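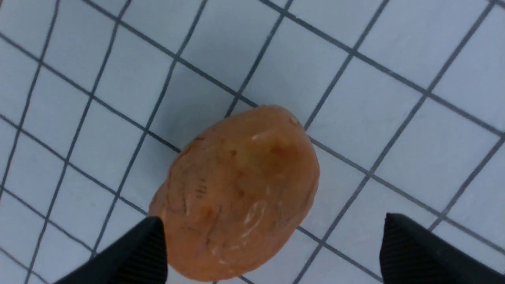 À quelle fréquence faut-il contrôler la planéité du plan de pose quadrillé ?
Une fois par mois, ainsi qu'après tout déplacement du poste de travail.

3. Mise en place du plan de pose et présentation des pièces

La présente section s'applique au plan de pose Morine à fond blanc et lignes gris foncé, utilisé pour l'examen visuel de petites pièces souples, translucides ou irrégulières. Elle complète la section 2 (réception et déballage) et doit être lue avant la première utilisation.

3.1 Installation du plan

1. Dégager le support et le dépoussiérer à l'aide d'un chiffon sec non pelucheux.
2. Dérouler le plan, face quadrillée vers le haut, et le laisser reposer 3 heures à température ambiante.
3. Aligner une ligne du quadrillage sur le bord avant du support.
4. Fixer les angles au moyen des brides Pirker fournies. Serrer à la main, sans outil.
5. Vérifier l'absence de plis et de bulles sur toute la surface utile.

Note : le plan peut être recoupé. Toute découpe s'effectue le long d'une ligne et annule la possibilité d'échange auprès d'Irgate.

3.2 Éclairage

1. Placer la source lumineuse à environ 500 mm du plan, légèrement de côté.
2. Régler l'intensité de manière que les lignes du quadrillage restent lisibles sur toute la surface.
3. Poser une pièce témoin et observer les reflets. Sur une matière brillante et ridée, des reflets blancs allongés apparaissent sur les replis ; ils ne doivent pas être consignés comme des défauts.

Attention : ne pas regarder directement la source lumineuse. Couper l'alimentation avant tout réglage du bras support.

3.3 Présentation d'une pièce

1. Se munir de gants propres, non poudrés.
2. Déposer une seule pièce à la fois, sans la presser ni l'étirer.
3. Orienter la pièce selon les consignes de la fiche d'examen. Une orientation en diagonale par rapport au quadrillage est admise pour les formes ovales.
4. Relever le contour, les plis, les variations de teinte et, le cas échéant, les petites marques sombres.
5. Retirer la pièce en la soulevant. Ne pas la faire glisser.

Note : une zone plus foncée ou plus saturée peut correspondre à une épaisseur supérieure de matière. En cas de doute, retourner la pièce et procéder à un second relevé.

Attention : les denrées présentées sur le plan lors d'un examen ne doivent pas être remises à la consommation.

3.4 Nettoyage

1. Essuyer le plan après chaque série et, dans tous les cas, après 100 pièces.
2. Employer exclusivement le nettoyant Gauthier, référence 181, appliqué sur le chiffon et non sur le plan.
3. Laisser sécher complètement avant de reprendre l'examen.

Les solvants et les éponges abrasives altèrent l'impression du quadrillage. Un plan dont les lignes sont effacées doit être remplacé (voir section 6, Pièces de rechange).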